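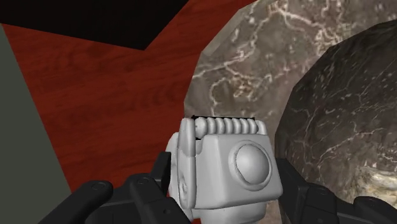

5. Running the Grasp Demonstration on an Open Day

This section is for the person who stands at the demonstration table and operates the Garkum simulator in front of visitors. Please read it completely before the first group comes in. Sections 1 to 4 (installation, login, scene files, gripper settings) must be finished already.

5.1 Before the visitors arrive

1. Switch on the demonstration computer and the large screen. Wait until both show the same picture.
2. Start Garkum and choose the profile named Open Day. Do not use the profile named Lab. It permits changes to the scene files.
3. Load the scene for the first group. In the scene with the red wood grain and the marble rocks, the object to be held is the small light gray one with ribs across the top and a round button on the front.
4. Set the view to Gripper. Both black fingers must be visible, one on each side of the object.
5. Run the grasp one time without visitors. If the object slips, press Reset and run it again.
6. Put the printed cards on the table, with the side in large letters up.

Note: The first loading of a scene takes up to 78 seconds on the Unley computer. Later loadings are faster. Do not press Load a second time during the waiting.

5.2 With a group

1. Let the visitors come near the screen. A group of four is comfortable for the table. Larger groups should stand in two rows.
2. Tell them that they are looking at a simulation. Many visitors ask where the real robot stands.
3. Press Start. The fingers close at the speed set in the profile.
4. When the object is clamped, press Pause. This is the best moment for questions, and you can point at the finger tips with the pointer stick.
5. Ask the visitors what could go wrong if the fingers held the object higher, near the ribs. Let them answer before you show it.
6. Press Continue, then Release.
7. If a visitor wants to try, give the hand controller and stay beside the person. One turn has a limit of 4 grasps.

Caution: Do not touch the large screen with the pointer stick. The screen of the Pradevach room was scratched in this way in June.

Caution: The cable of the hand controller crosses the walking area. Fix it to the floor with the wide tape before you open the door.

5.3 Changing the surface of the object

The object has no surface pattern in the standard scene. For school groups you can open the menu Object, then Surface, and select a color. Return it to Plain after the group has left. The grasp result does not change with the color, only the picture.

5.4 If something does not work

The fingers pass through the object: contact calculation is off. Open the menu Physics and mark the box Contact.

The picture is slow: close the recording window. The log keeps nearly 2,000 grasps and can become heavy. Save it to the Asamoah drive and start a new one.

Message 798: the hand controller is not found. Unplug it, wait a short time and plug it in again. The simulator does not need a restart.

For all other messages, write down the number and give it to Tonantzin Carrillo at the end of the day. Please write also which scene was loaded.

Section revised 2024-07-03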